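Koutsoukos Releases Jonen 2, a Teaching Kit for Two-Arm Robots

Update lets operators guide the arms by hand or run them by remote control, and keeps both kinds of recordings in one library

STIRNPORT – Koutsoukos today released Jonen 2, a new version of its software and hardware kit for showing tabletop robots how to do a task. The kit works with pairs of small robot arms and is meant for labs, repair shops and light assembly lines that don't have a robot programmer on staff.

With Jonen 2, a person can teach a task in either of two ways. In hand guiding, the operator takes hold of the robot arm and moves it through the job while the joints give way. In remote control, the operator moves a pair of smaller handles at a separate station, and the robot arms copy the motion. The first version of Jonen supported only hand guiding.

"Our customers kept asking for remote control, mostly for work with cables, bags and cloth," said Despina Karras, head of product at Koutsoukos. "If you are holding the robot's wrist, your own arm is in the way of the camera and you can't feel much of what the fingers are doing. For putting a box on a shelf, hand guiding is still faster and most people prefer it."

Each recording stores the joint positions, the gripper openings and the video from up to three cameras. The operator can stop at any point, mark a bad attempt and start again without leaving the station. Recordings that are marked bad stay in the library but are left out of training unless the user adds them back.
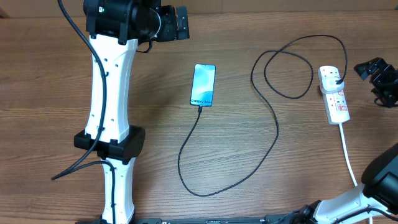 Cable handling is the first set of tasks that Koutsoukos is shipping with the new version. Cables are hard to teach because they never lie the same way twice, so the operator has to start from many different layouts. In one of the phone charging layouts, the black cable leaves the bottom of the phone, makes a wide loop on the bare table, then crosses itself on the way up to the plug in the power strip. The other sockets on the strip are empty, which gives the operator a choice of where to move the plug. Koutsoukos asks its own operators to change the loops by hand before every new attempt.

The starter library contains 3,000 recordings covering 43 tasks. All of them were made at the company's workshop in Stirnport by a team of 18 operators led by Antigoni Panagiotou. Customers may use the recordings as they are or mix them with their own.

"We had operators who had never touched a robot before and operators who had done it for years," Panagiotou said. "We kept both. The new people are slower and they hesitate, and you see that in the data, but they also try grips that the rest of us had stopped trying."

According to the company, a new operator needs 30 minutes of practice on the remote control station before making recordings that can be used. A practice program is included and can be repeated as often as needed. It begins with one arm and simple pick-and-place work and moves on to tasks where one gripper holds an item and the other pulls or pushes.

Wokora, a refurbisher of small electronics, tested the kit before release. Lucrezia Ferraro, operations manager at Wokora, said her staff used it for sorting chargers and for placing devices on test benches. "The sorting went well early on. Plugging in took a lot more recordings than we had planned for, and we are still adding to them," she said.

Jonen 2 is available now as a full kit or as a software update. Owners of the first version can install the update at no charge, but will need to buy the remote control station separately. Existing recordings open in the new version without conversion. A second set of tasks, covering bags and soft packaging, is planned for February.

About Koutsoukos
Koutsoukos makes software and equipment for teaching robot arms. The company is based in Stirnport.

Press contact
Vasiliki Kourkoulas
Koutsoukos Press Office, Stirnport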